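Table-setting day at Aswood, 2nd January

We started the year with plates! The big round table is the first thing you notice when you walk into the room at Aswood, and after a whole fall of eating standing up at the counter it feels like such a treat to have a proper place to sit down together. It has that gray marble pattern with pale veining running all through it, and the top is so glossy that the ceiling lights shine right back up at you. I love it more every time I see it.

The plan for the morning was simple: get the white dishes out, try them on the gray, and see how many places we could fit before elbows became a problem. (We're still arguing about six. Five is very comfortable!) White on gray turned out to be the easy winner over the blue set from Carollow, which looked lovely in the cupboard and a bit gloomy once it was out.

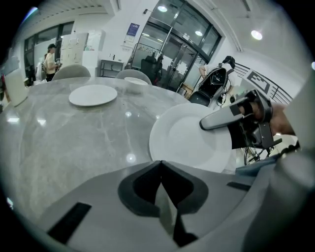 *White plates and a bowl on the round table, one plate up on its edge near the front.*

I keep coming back to those light gray chairs on the far side. They're upholstered, with curved backs that rise just above the tabletop, and the curve goes so nicely with the round table that I'd have bought them for the shape alone. Add the big windows and the glass doors with their dark metal frames, and even a dull winter day feels bright in there.

A few notes for anyone doing the same at home:

- Plain white plates are wonderful on a patterned top. We tried place mats as well, a woven set of 22 left over from the Drungate lunches, and they covered up all the best veining.
- Glossy tables show every fingerprint. Keep a soft cloth handy and give the top a quick buff before the plates go down, then another one right before people sit.
- Put bowls toward the middle while you're still shuffling things around. The edge gets crowded fast on a round table.
- Felt dots under anything heavy! A pack of 50 cost us next to nothing and we've already used most of them.

Next up is the February supper, when the Nyaga serving dishes come out for the first time. They're big, they're heavy, and I have been looking forward to using them since the day they were unpacked. I want to try them with low flowers in the center and nothing else, so all that marble pattern gets its moment. More pictures when the table is full!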